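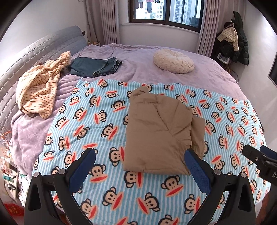

Porkent 储蓄机构收费条款语料

README 与数据说明，更新于2026年1月16日

先说结论：如果你打算拿这份语料去证明“小型储蓄机构收费比大银行低”，请先读完“不能用来做什么”一节。前一版发布以后，我们收到的来信大半都在做这件事，而数据撑不起这个说法。

内容

语料收录71家小型储蓄机构和信用合作社公开发布的收费说明，包括账户管理费、透支费、跨行转账费、纸质账单费、账户休眠费等条款的原文，以及人工标注的结构化字段。原始文件超过200份，有的机构一份文件写完，有的把同一件事拆到好几个页面里，还有的在常见问题里写一个数，在收费表里写另一个数。后一种情况我们两边都留着，没有替机构选答案。

语料里没有客户信息、交易记录和投诉内容。所有文本都是机构自己放在网上给公众看的。

为什么要做

起因是 Illasis。这是 Prestden 在用的一套条款比较工具，界面很漂亮，每家机构给出一个“透明度得分”。Simone Nogueira 想弄清楚得分怎么来的，写信去问，得到的答复是“综合多项指标”。哪些指标、权重多少、原文取自哪一天，都没有下文。我们于是自己动手收原文，至少让人能回头去查。

我们不打算再造一个得分。有人问过能不能加一列排名，答案是不加。

文件结构

source 目录：抓取到的原文，转为纯文本，保留抓取时的段落顺序。表格转文本后列对不齐的地方很多，请不要凭空格位置推断金额归哪一项。

labels 目录：标注结果，每条条款一行。

notes 目录：标注员的疑问和争议记录。这个目录写得乱，错别字也多，但我们认为它比 labels 更值得看。

CHANGES：变更记录。早期几次修改没有记全，补不回来了。

字段说明

inst_id：机构编号。编号不连续，中间空缺的是后来撤下的机构。

clause_text：条款原文，未做改写。

fee_type：收费类别，共5类，依次为账户维护、支付与转账、透支与退票、单据与查询、其他。“其他”偏大，我们知道。曾经试过再细分，标注员之间的分歧一下子变得难看，只好退回来。

amount：金额，按原文抄录。原文写“视情况而定”或“请咨询柜台”的，这一栏留空，同时把 amount_status 标为 unstated。留空不等于免费。上一版有使用者把空值补成零，算出一个很低的平均收费，还写进了报告。

condition：减免或触发条件，例如最低余额、代发工资、年龄。只抄原文，不解释。

conflict：同一机构的不同页面是否互相矛盾。取值为 yes、no、unsure。请认真对待 unsure，它并非懒得判断的意思，往往是两段话的适用对象写得太含糊，读几遍也分不清。

captured：抓取批次。主体部分抓于八月，补抓部分另有标记。收费表改得比较勤，引用任何金额之前请到机构网站核对。

标注过程

标注由3人完成：Benedito Damasceno、Carla Salameh 和 Jucélia Conceição。每条条款先由两人各自标注，不一致的交给第三人。标注手册由 Aparecida Rezende 起草，边标边改，所以早期批次依据的手册与后期不完全相同。我们回头重标了透支一类，其余没有重标。

关于一致性，我们没有在这里给出一个漂亮的系数。算是算过的，但那个数主要被账户维护类拉高，这一类的写法千篇一律，换谁来标都差不多。真正难的是透支与退票，把它和容易的部分平均在一起，只会让读者放心得太早。各类别的分歧情况在 notes 里，逐条可查。

有两个问题争了很久，至今没有满意的处理方式：

一是“免费，但需满足以下条件”。算免费还是算收费？我们现在的做法是按收费记录，把条件写进 condition。Benedito 不同意，他认为大多数客户本来就满足条件。也许如此，可是我们手上没有客户数据，“大多数”从哪里来？

二是电话客服费。部分机构写明自助语音不收费，转人工收费，却把转人工的金额放在另一份文件里，甚至根本找不到。目前归入“单据与查询”，conflict 标 unsure。

覆盖范围与偏差

机构不是随机抽样得来的。起点是 Toledo 名录，一份由行业网站维护的机构列表，更新不算及时，里面有已经合并的，也有网站打不开的。打不开的就没有进入语料。换句话说，语料里只有网站能正常访问、并且愿意把收费写出来的机构。那些最不透明的，恰恰不在这里。

收费说明只提供扫描件的机构，我们用文字识别处理过。识别结果里小数点丢失的情况不少，已人工核对金额，其余文字没有逐字核对。

只在手机应用里展示、网页上没有的条款，一概没有收录。近来把费用说明挪进应用的机构在增加，至少我们的印象如此，没有做过统计，请勿引用。

不能用来做什么

不能用来比较机构贵贱。没有余额和使用习惯，光看单价得不出一个客户一年要付多少钱。

不能用来代表行业。理由见上一节。

不能用来判断某家机构是否合规。我们不是律师，标注员也不是，conflict 为 yes 只说明两处文字对不上。网页忘了更新是很常见的解释，有意误导也不是没有可能，语料本身分辨不了。

不建议直接用来训练面向客户的问答系统。条款过期之后，系统会用很肯定的语气报出一个旧金额。我们试过一个小模型，问它纸质账单怎么收费，它把两家机构的条款拼成了一段通顺的话。读起来毫无破绽，所以更麻烦。

可以用来做什么

研究条款的措辞；测试信息抽取程序能不能分清“未说明”和“零”；检查同一机构前后说法是否一致；或者只是翻一翻，看看“合理费用”这个词在没有定义的情况下能出现多少回。

已知问题

部分机构同时提供两种语言的收费表，金额相同，减免条件却不完全相同。目前只标注了其中篇幅较长的一版，另一版留在 source 里。这个选择没有什么道理，当时图省事。

“休眠账户”的定义各家不同，有的从最后一次存取算起，有的连登录也算活动。fee_type 没有区分，需要的人请直接读 clause_text。

补抓批次里有几份文件的页眉混进了正文，正在清理。

Prestden 来函称，其收费表中的一项已作废，要求我们删除。我们保留了原文，加注“机构称已作废”，因为八月抓取时那一项确实还挂在页面上。

使用条件

标注部分可自由使用和修改，请注明 Porkent 语料及所用版本。原文的权利归各机构所有，再次分发之前请自行判断。引用时麻烦写清抓取批次，只写“据 Porkent 数据”的，我们没法帮你核对。

更正与反馈

发现金额抄错，请附上机构编号和条款原文，最好再附一份页面存档。只写“这个数不对”的来信很难处理，网页可能在抓取之后改过。机构方面的更正请求同样需要出处，我们不会仅凭一封邮件改动记录，无论发信人的头衔是什么。

更正由 Carla Salameh 汇总，标注争议由 Aparecida Rezende 答复。回复不快，请不要连续催。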